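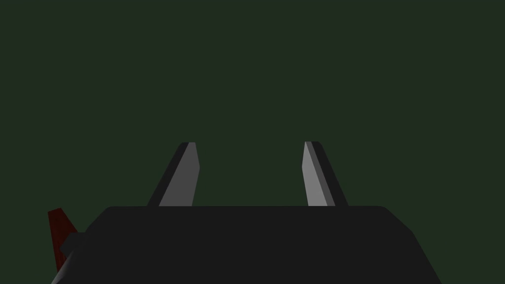
The gripper in the Plerkach simulator, with its two fingers open. Render: Nukel

Nukel stops robot software update after arm drives into cabinet

The automation company Nukel has stopped the release of a new control program for its small kitchen robots. During a test in October, a robot arm did not stop in front of a closed cabinet and pushed against it until a worker pressed the emergency button. No person was hurt. The cabinet door was broken and one finger of the gripper was bent.

The test was done at the company's workshop in the early afternoon. The arm, a model with the name Flatier, had the task to take a cup from a shelf and put it on a counter. According to a report which Nukel sent to its customers, the arm missed the shelf, turned to the side and continued to move with the gripper open. The program did not report any fault during this time.

Nantana Thaweesak, who leads the safety group at Nukel, said the arm was pushing for 3 seconds before it was stopped by hand.

"Three seconds is a long time if your hand is between the arm and the door," she said. "The arm should feel the contact and stop by itself. It has this function, but the new program did not use it in the correct way."

The new control program was trained and checked in Plerkach, the simulator of the company. Before the October test it had made 2,399 runs there. The limit for release was 2,000 runs without a collision, and the program passed this limit. After the accident the engineers looked at the same runs again and found that the simulator did not count every contact as a collision. When the gripper touched a large flat surface slowly, the contact was written in the log as "near" and the run was accepted.

Theerawat Tanasarn, an engineer who works on the simulator, said the mistake came from a setting that was changed last spring. The setting was made for another robot, Sultana, which has soft covers on its fingers and is allowed to touch furniture lightly. It was then copied to the Flatier project together with other files.

"We looked mostly at the final number and it was a good number," Tanasarn said. "For this kind of fault you must look at the pictures from the gripper also. In many runs it is open, it holds nothing, and it is already very near to the surface."

The engineers are now going through the saved views from the simulator one by one. The work is slow and the company does not give a date for when it will be finished.
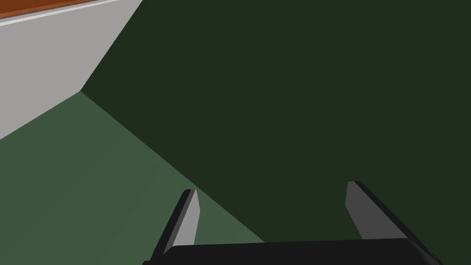 What customers should do

Customers who have the older program do not need to change anything, Nukel says. A small number of customers received the new program as an early version. They are asked to turn off the arm and to install the older version before they use it again. The company will also extend the warranty for these customers by 365 days.

The contact setting in Plerkach is corrected, and all runs for Flatier must be made again from the beginning. Thaweesak said a second test with a real arm will be done at lower speed and with a person standing at the emergency button during the full test. Sales of the arm continue with the older program.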